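3.2 Sample construction and the treatment of amended filings

The starting point for the sample is the set of beneficial ownership reports filed on Schedules 13D and 13G for firms in the equipment and automation supply sector. We keep a report if the filer holds more than five percent of a class of voting shares and if the issuer's shares traded on a U.S. exchange for the whole of the month in which the report was filed. Reports that name only a custodian or a trustee are dropped at this stage.

A filing is often made jointly by several entities under common control. Earlier work has handled these groups in different ways. Ní Mhurchú treats each reporting person as a separate holder, which raises the number of observations but counts the same shares more than once when a parent and its adviser both report them. We instead collapse each joint filing into one observation and use the aggregate amount shown on the cover page. Where the cover page gives no aggregate, we add the sole voting positions of the members and leave out shared positions.
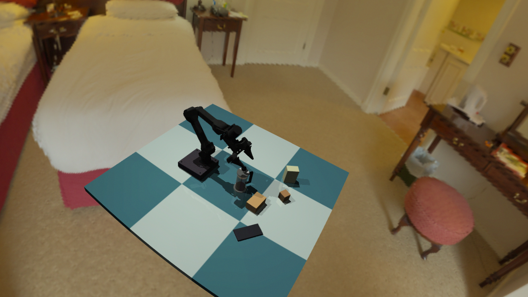

Amendments need more care than original filings. A holder must amend a Schedule 13D when there is a material change, and an acquisition or sale of one percent of the class is deemed material. Smaller changes may or may not be, and filers differ in how often they report them. If every amendment were counted as a new event, frequent filers would dominate the results. We therefore group amendments into episodes. An episode begins with the first amendment that reports a change in the number of shares held and ends when 19 trading days pass without a further change. The size of the episode is the net change in shares between the last report before it began and the last report inside it, divided by shares outstanding at the start.

Dividing by shares outstanding at the start matters for issuers that buy back their own stock. A holder who does nothing at all will see its percentage rise as the share count falls, and some filers amend for this reason alone. These amendments report no purchase and we do not treat them as episodes. They are kept in a separate file – the passive increases – and are used only in the robustness checks.

3.3 Two issuers in detail

Two issuers in the sample show how these rules work in practice. Dridside rents and services light industrial equipment. Its register changed little until a single adviser group crossed the five percent line and then filed four amendments in one quarter. Three of the four fall within a single episode under our rule. The last was a passive increase after a repurchase and drops out. On a simple count of filings Dridside would contribute four events, while in our data it contributes one.

Irulano is the opposite case. It sells automation systems and had two large holders whose filings overlapped in time. One was buying and the other was selling, and for part of May both had open episodes. We do not net these against each other. The reason is that the price response we want to measure is attached to the disclosure by a particular holder, and a reader of the filing would see only that holder's position. Overlapping episodes are flagged, however, and the main regressions are run both with and without them.

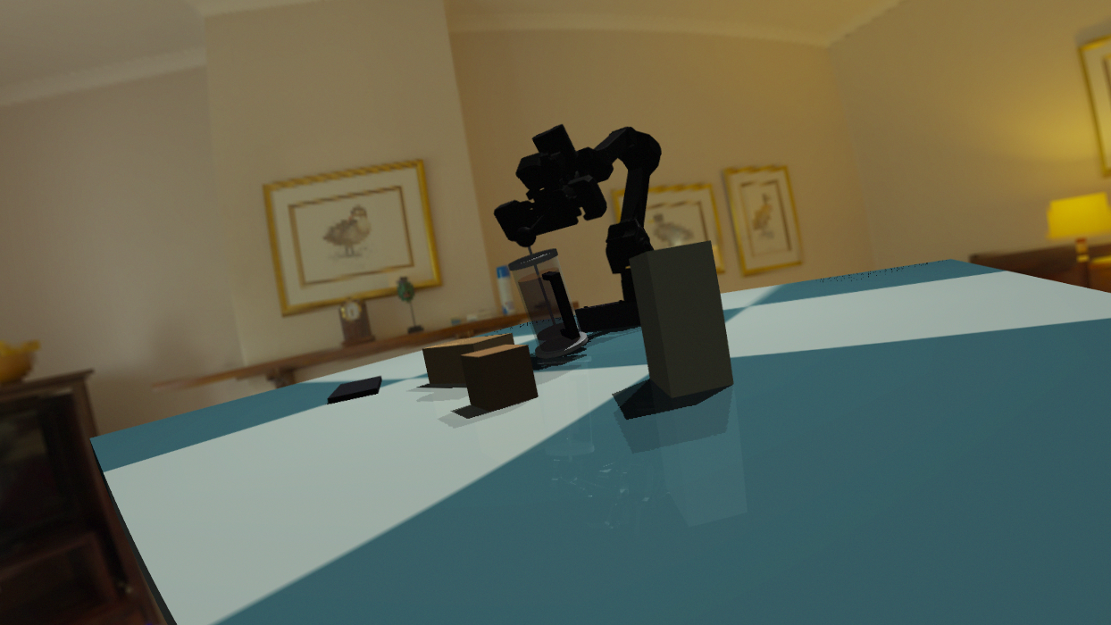
Figure 4. Simulated robot arm at a tabletop with teal and pale areas.

Data on daily prices and volume come from the Wusero file, which also supplies the share counts used as the denominator. Where the share count in Wusero differs from the count cited in the filing, we use the one in Wusero so that the same source is applied to every holder of a given issuer. The two usually agree. Differences arise mainly after secondary offerings, when a filer may still be using the count from the issuer's last quarterly report.

The event date is the date on which the filing became public, not the date of the trade that triggered it. Filings accepted after the close of trading are assigned to the next trading day. The gap between trade and disclosure varies across holders, and part of any price move may already have taken place by the time the report appears. Our estimates should be read with this in mind – they capture the response to the report and leave out whatever the buying itself did to the price. Section 4 takes up the size of that earlier move using volume in the days before each episode is disclosed.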